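OK so I spent the afternoon at the Hollarus open day and I have too many thoughts for one post. Thread!

Background for new followers: Hollarus is the robotics lab over in Bainbridge, upstairs from the old print shop. They do a public demo day every winter. I missed the December one because of a head cold and sulked about it for weeks, so when they added a second date for 2021-01-29 I signed up in maybe four seconds.

They kept it small this time. 12 visitors per slot, masks on, windows open, everyone in their coats. I wore the big scarf. Good decision.

First stop was Danylo Kobzar's corner. He runs the simulation side, which I had assumed would be the boring part (sorry Danylo). It was my favorite thing all day!

The way they work: before anything gets tried on the real arms, it gets tried in a rendered room. Same two arms, a table, a bunch of stuff on the table. You get to watch on a big monitor while the software has a go at it. They call the setup Mosum. I asked what it stands for and got three different answers, so I'm going with "nothing."

What got me is how homey the virtual table is. I was expecting gray cubes. Instead there's a little cabinet with a brass handle, a patterned bowl with a gold rim, some boards in the back, and snacks. Simulated snacks!

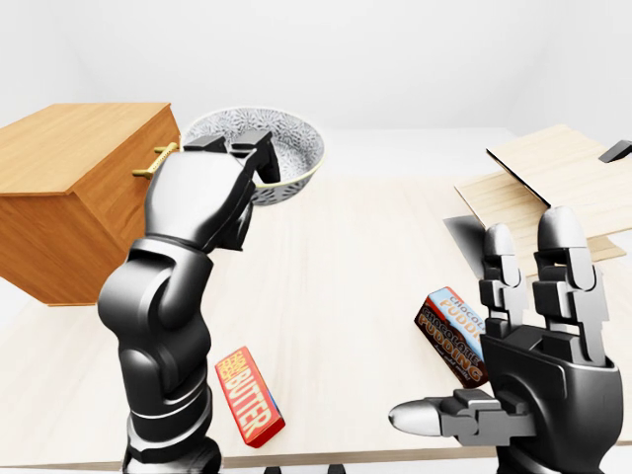
Left gripper at the bowl, right hand standing by. Chocolate pudding on the right, candy bar up front.

I have been thinking about that pudding box ever since. Somebody sat down and put the lettering on a dessert that will never be eaten. I respect it deeply.

Somebody in my group asked why the two arms don't have the same thing on the end. Danylo said the gripper and the hand are good at different stuff and they want to see how the two get along. He compared it to cooking with an oven mitt on one hand. I have done this. It does not go well for me.

He also let us shuffle the objects before a run. You drag things around with a mouse, hit go, and see what the arms make of your mess. I parked the candy bar right up against the bowl to be difficult. The gripper stopped, backed up, and came in from the other side, and I may have clapped. My glasses fogged up.

The kid after me put everything in one pile in the corner. The arms sort of hovered there, and then the run timed out. Huge cheer from the whole room.

There was a run counter on a sticky note on the monitor. It said 382 when I got there, and that was only since breakfast! They speed it up when no one's watching. For visitors it goes at normal pace so you can follow along.

Second stop: Olesia Nazarenko and the real hardware, next room over, behind a yellow line on the floor. You do not cross the yellow line. A man in a very nice hat crossed the yellow line and was asked, kindly, to come back.

Real arms are LOUDER than I thought. Not scary loud, more like a fancy printer. You also feel the table bump a little when they stop, and you don't get any of that on the monitor. Olesia says the bump is half her job.

I asked her what goes wrong most when they move from the rendered table to the real one and she said "friction" before I finished the question. Then she said "lighting." Then she said "friction" again and drew me a diagram on the back of my visitor badge. I'm keeping the badge.

Small gripe: the sign-up page said 2 hours and we got 2 rooms and a fairly fast goodbye, more like an hour and a quarter. I would've happily stayed on a folding chair dragging pudding around until they turned the lights off.

Also the coffee was from one of those Ekamon pod machines and it was fine, but bring your own if you're picky.

If you want to go, they're planning another one once the weather's better. It's free, you just need to book. Parking behind the building is tight, so use the lot by the library and walk over. The stairs are steep but there's an elevator around the side; ring the bell and they come down for you.

A couple of you already asked in my DMs if it's okay for kids. Mine's too little, but the ones there looked like nine or ten and were having a better time than the adults. Ask for the mouse early, there's only one.

Going to go eat some pudding now. Will post the friction diagram tomorrow if I can work out which way up it goes.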